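Dusting cloth

A dusting cloth is a piece of fabric used to lift dust, lint and light soil from household surfaces and from objects kept on them, such as ornaments, books and stuffed toys. Most dusting cloths sold today are made of microfiber, a synthetic material spun into very fine strands, although cotton flannel and old linen remain in use. The cloth may be used dry or slightly damp, and it is usually washed and used again.
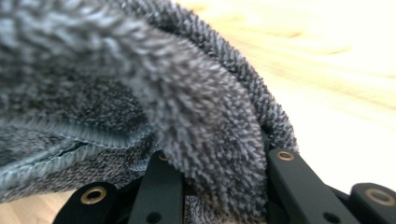
This page was last changed on 31 October 2024, at 16:21.

Construction

Household microfiber is commonly a blend of polyester and polyamide. During manufacture the strands may be split, which gives each one more edges and a larger surface. Cloths are knitted or woven and then finished in one of several ways. A flat finish is preferred for glass. A looped finish resembles ordinary toweling. A plush or shaggy finish has a long pile, often gathered in small tufts, and is chosen for dry dusting and for finishes that scratch easily.

Edges are closed in several ways. An overlocked edge is the least costly and is widely used on general-purpose cloths. A bound edge has a separate strip folded over the rim and stitched down. Some cloths are cut by heat or ultrasound and have no stitching at all. Gray and other mixed colors are popular for household use, as they show stains less readily than white.

Use on wooden furniture

Tables and desks with a sealed wooden top are dusted with the grain, using a cloth folded into quarters. Folding gives several clean faces, and the user turns to a fresh one as each fills with dust. Openings for cables, where a desk has them, are wiped around the rim first so that loosened dust can be gathered afterward from the flat surface.

Oiled and waxed wood calls for a dry cloth. Sealed wood will tolerate a cloth that has been wrung out well - water should not be left standing on the surface or at the joints.
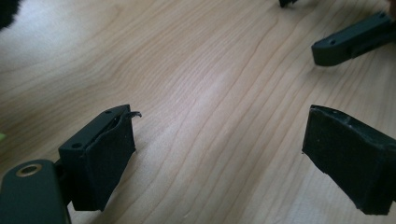 Can a microfiber cloth scratch a wooden table?
The fibers themselves seldom mark a sound finish, but grit caught in the pile can, so the cloth should be shaken out or washed before it is used on wood.

Use on stuffed toys

Plush toys collect dust in the pile and along the seams. The usual method is to lay the toy on its side on a clean table, hold it steady at the head, and stroke the fabric in the direction of the pile with a dry or barely damp cloth. The toy is then turned and the other side is treated in the same way. Sewn-on parts such as leaves, scarves and ears are lifted and cleaned underneath.

In her household manual The Lilton Book of Rooms, Orsolya Csizmadia recommends testing the cloth on a hidden area of any toy with strongly contrasting colors, as dark dye can spread into white plush when it is dampened.
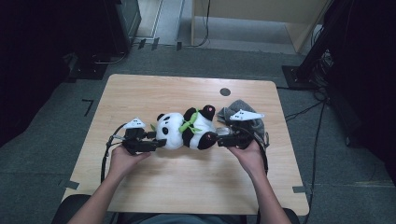 She further advises that the toy be left to dry in open air, away from direct heat, and that the cloth be rinsed before it is returned to furniture.

Washing and storage

Microfiber cloths are washed separately from cotton, which sheds lint that clings to the pile. Fabric softener leaves a coating on the strands and reduces their ability to hold dust. Low heat is used in drying, and ironing is avoided. Cloths kept for dusting are stored apart from those used in kitchens or bathrooms.

See also

Chamois leather
Feather duster
Furniture polish
Stuffed toy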